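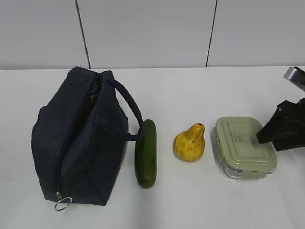 Dorota reckons the packing arm has given her wrists back, and she was the one who swore she'd never work beside it. I'm nearly as keen!

Reviews > Workplace gear > Packing arms

We've had the Wostar on the lunch-pack bench at Brendale for 8 weeks now. It's slower than Dorota on anything lumpy (gourds, ugh) but steady as you like on clip-lid containers, and the colour of the lid doesn't seem to bother it. My job's mostly checking and restocking these days, which I like, though I do miss the chatter. Training was two mornings, and I'd have liked more.

Four stars from me.

Last updated: January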